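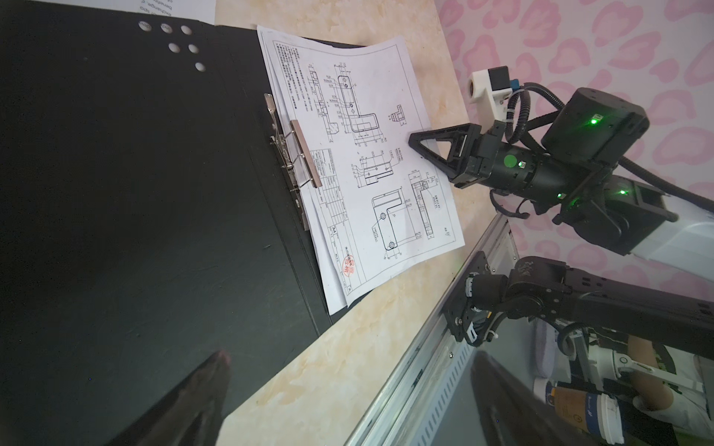

**접수 건:** 대여용 카약 Rollenetti 스케그가 물 위에서 안 내려감
**상태:** 보류 (제조사 답변 못 믿겠음)
**접수일:** 2023년 11월 7일
**작성:** Lise Lévesque, Pistel 패들센터 정비 담당

### 증상

슬라이더를 끝까지 밀어도 스케그가 절반쯤에서 멈춤. 육상 거치대에 뒤집어 놓으면 멀쩡하게 내려감. 손님 두 명이 따로따로 같은 말을 했으니 조작 미숙으로 넘기기는 어렵다고 봄.

### 제조사 1차 답변

"스케그 박스에 모래가 낀 것으로 보입니다. 세척 후 사용해 주세요."

세척은 접수 전에 이미 했고 첫 메일에도 그렇게 썼음. 읽고 답한 건지 의심스럽다. 그래도 하라니까 다시 했다.

- 호스로 박스 안쪽 헹굼: 변화 없음
- 얇은 플라스틱 자로 양쪽 틈 긁어냄: 모래알 몇 개 나옴, 변화 없음
- 실리콘 스프레이: 하루 괜찮다가 원상 복귀

### 케이블 점검

와이어를 빼서 펴 보니 슬라이더 쪽 끝에서 8cm 되는 지점이 살짝 꺾여 있음. Davoud Hashemi 씨는 이게 원인이라고 단정하는데 나는 반만 동의한다. 꺾인 와이어가 문제라면 거치대에서도 걸려야 맞지 않나? 뒤집힌 상태에서는 조건이 다르다는 게 Davoud 씨 설명인데, 확인된 건 아님. 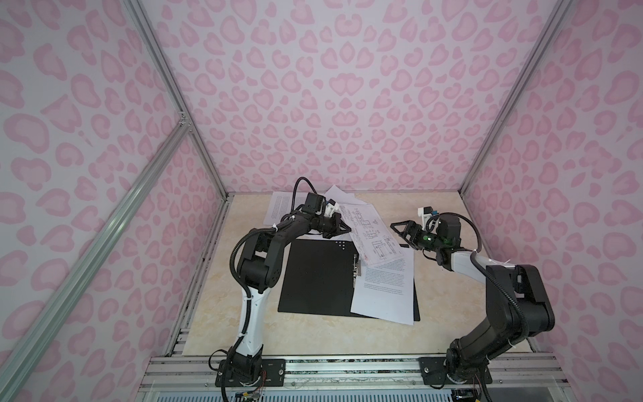 일단 와이어를 Clorkavov 4mm 하우징 세트로 통째로 교체. 포장에는 "모든 스케그 호환"이라고 적혀 있지만 고정 나사 머리가 커서 덮개가 안 닫혔다. 원래 나사를 도로 끼워서 해결. 호환이라는 말은 앞으로 안 믿기로 함.

### 교체 후 시험

Wannasri 선착장 안쪽, 잔잔한 물.

| 조건 | 결과 |
|---|---|
| 빈 배 | 끝까지 내려감 |
| 60kg 탑승 | 끝까지 내려감 |
| 60kg 탑승 + 뒤쪽 격실 짐 | 절반에서 멈춤 |

짐을 실으면 다시 걸린다. 그러면 와이어만의 문제가 아니라는 얘기고, 뒤쪽 격실 짐이 스케그 박스 벽을 옆에서 누르는 쪽이 더 그럴듯함. 거치대에서 멀쩡했던 것도 이걸로는 설명이 된다. 다만 첫 번째 손님은 짐을 안 실었다고 했는데, 이 부분은 아직 안 맞는다.

### 제조사 2차 답변

"격실에는 부드러운 짐만 적재하십시오." 설명서 어디에 그런 문구가 있는지 되물었고 회신 없음. 박스 벽 두께가 정상인지도 같이 물어봤음.

### 남은 일

1. 같은 모델 2호정으로 동일 시험. 똑같이 걸리면 설계 문제로 다시 접수
2. 첫 번째 손님에게 짐 유무 재확인
3. 답이 올 때까지 이 배는 당일 체험용으로만 대여, 뒤쪽 격실은 비워 둘 것
4. 2월 정기 점검 때 박스 벽 안쪽 보강 여부 결정

**Davoud 추가 메모:** 와이어 꺾인 건 사실이니 버리지 말고 보관해 주세요. 보증 청구할 때 분명히 보내라고 합니다.

**Lise:** 봉투에 넣어서 공구함 맨 위 칸에 뒀음. 보증 처리가 될 거라고는 기대 안 함.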